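Two controllers, one gripper

Since September I am trying the hand-held gripper with two controllers, the Billero and the older Grulov, and I promised Anika Schumacher to write down what I found.

The Billero closes the fingers very smoothly, but it needs a moment before it answers to the trigger. I felt this delay most with thin things, for example a pen. The Grulov is rougher and also louder - my wrist was tired after 30 grasps - but it reacts at once, and for teaching a motion by hand I prefer this.

The pads matter more than I expected. With the new ones I could use less force on both controllers, and Marcus Nakamura saw the same on his arm. On Friday I will repeat everything with the force limit set lower.
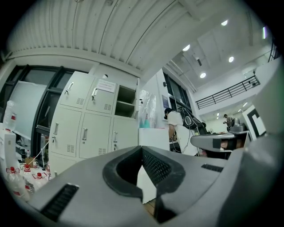
Can I change the controller without calibrating the gripper again?
You should calibrate again each time, because the zero position of the fingers is stored in the controller.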